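4.2 The shirt on the table

Folding instructions, whether printed on the back of a retail folding board or handed down by a parent, nearly always begin with a shirt lying face up, sleeves out, collar away from the reader. Getting it there is left to the reader. Of the guides we collected for Section 2, the Bisgaard store manual gives the flattening stage one sentence ("lay garment smooth"), and the Warnumitz housekeeping leaflet gives it a drawing of an already flat shirt. Anyone who has emptied a dryer will recognize the gap.

We therefore treat the heap as the proper starting state. A heap has no front. It may have a sleeve, but the sleeve is often inside something, and the person looking for it has to decide whether the ridge under their fingers is a seam, a hem or just a place where the cloth got folded by accident and liked it there. McGrath and Mahlangu coded these decisions separately, without conferring, and disagreed most often over the word "edge." Mahlangu wanted it kept for finished edges only. McGrath, who does his own ironing, would accept any line a person could reasonably grab. We adopted Mahlangu's definition and kept McGrath's as "apparent edge," a category that soon became the largest in the set.

The T-shirt was chosen because it is the least impressive garment in the drawer. It has no buttons or lining, and very little structure of its own, so it offers almost nothing to steer by. Dress shirts are harder to fold well but easier to find one's way around: the collar announces itself from across the room. With a T-shirt in a single pale color, the useful landmarks come down to the neckband and the hems, and these are exactly the parts that tend to roll under. Figure 3 is concerned with this problem. 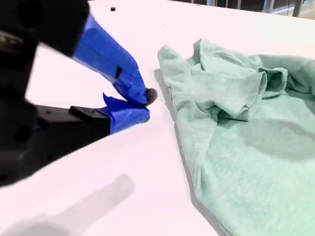
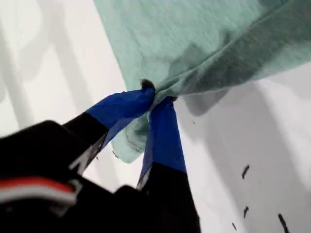 Figure 3. Mint-green cloth in two states. First: a T-shirt crumpled on a white tabletop. Second: cloth held in a pinch, with a loose flap ending in a stitched hem.

Our coding scheme allows 3 states between heap and flat: crumpled, suspended and spread. Suspended is the informative one. Once cloth is lifted by a single point, its own weight does a good part of the sorting, and a hem that was buried may drop into view with no further effort from anyone. It may also drop on the far side, where it helps no one. Engelbrecht has argued that the second lift should always be taken from the lowest hanging point, and for towels we agree with her. For T-shirts the lowest point is too often the tip of a sleeve, and a shirt held by one sleeve and a random fistful of back panel is no closer to being folded than it was on the table, though it does look busier.

The Proltport set contains 1578 lifts, each coded for the part of the garment held and the kind of edge showing afterward. Lifts that began near a hem were usually worth making. Lifts that began in the middle of the back mostly produced a taller heap. We had expected that more experienced folders would avoid the middle, and in the home sessions at Todanden they did not. They grabbed whatever was nearest, shook it, and let go. Joubert, who sat through these sessions with a clipboard, notes that the shake was often followed by a short sigh, which the scheme has no code for.

Two cautions apply. A rolled hem can be mistaken for an ordinary crease when the color is even, and in those cases our coders fell back on stitching where they could find it. Pretorius also points out that our garments were all clean, which puts them well ahead of most laundry at the moment of decision. The treatment of inside-out shirts, on which the authors do not agree, is taken up in 4.3.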